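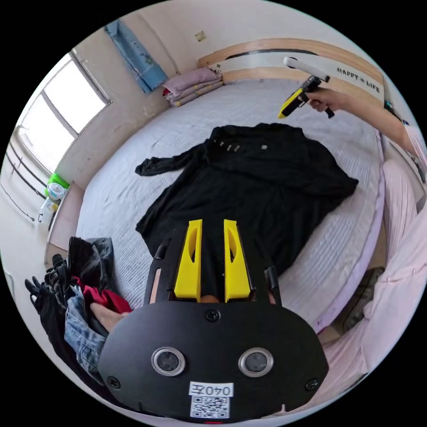 3.2. Matériel évalué

Le kit Porkano comprend deux pinces portatives appariées, un socle de charge et une licence d'un an pour l'outil d'annotation Wurgate. Nous l'avons retenu pour la manipulation bimanuelle de textiles souples, tâche que le comparateur Ellwood couvre mal. Chaque pince reçoit une étiquette à numéro suivi d'un caractère de latéralité (« 040左 » pour la gauche) et un code QR ; l'appariement des flux repose sur ce marquage. Les doigts jaunes, effilés et évidés en leur centre, se détachent nettement sur un vêtement noir étalé à plat, ce qui facilite la segmentation (fig. 6).

Le protocole porte sur 63 séquences de pliage réalisées à domicile, sur literie ordinaire, sans éclairage d'appoint. Les opérateurs n'ont reçu que la notice du fabricant. La durée d'une séquence est limitée à 20 secondes. 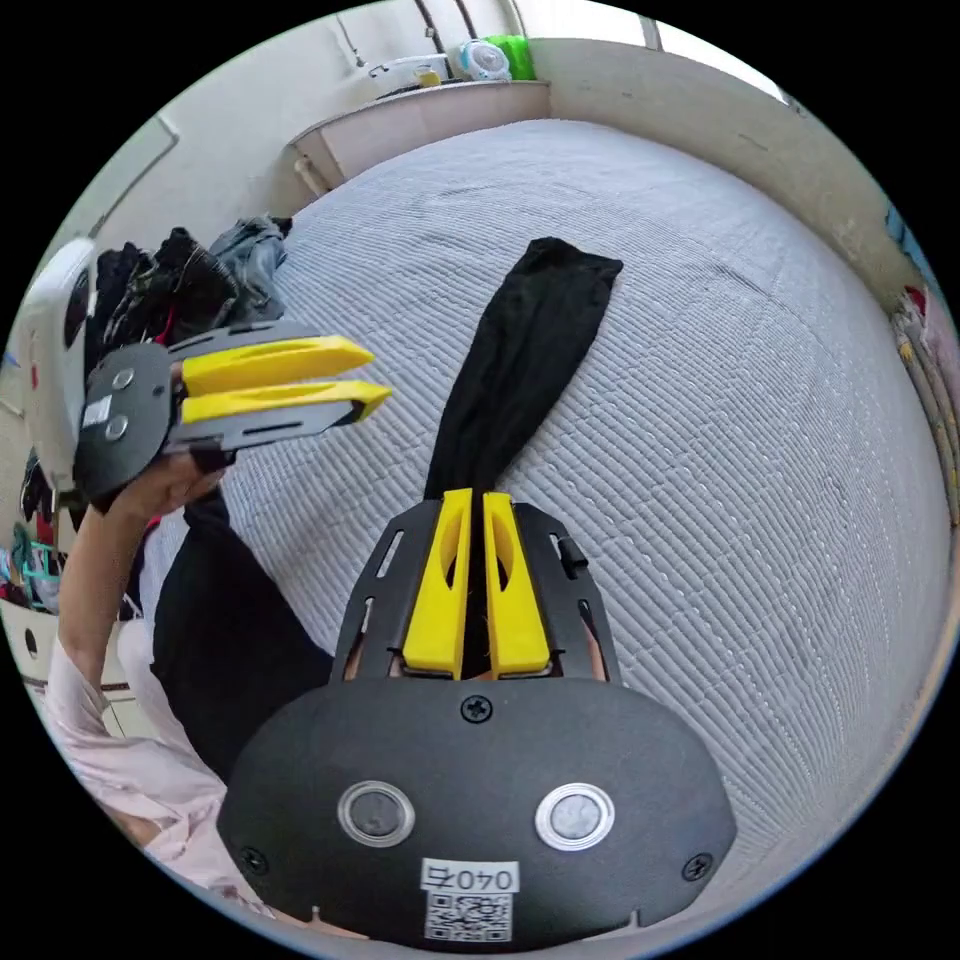
Les séquences incomplètes ont été conservées et annotées comme telles. Le corpus final compte presque 3000 prises élémentaires, réparties entre vêtements longs et petites pièces. Sur ces dernières, la fermeture des doigts reste le principal facteur limitant ; le jeu de patins Prumotine, vendu séparément, n'a pas été testé.

Fig. 6. Kit Porkano en situation de pliage, pinces gauche et droite.

Commentaires (2)

mlt_robotique : La licence Wurgate est-elle renouvelable sans racheter le kit ?

Recep Erdem : Oui, depuis juillet. Le tarif figure en annexe.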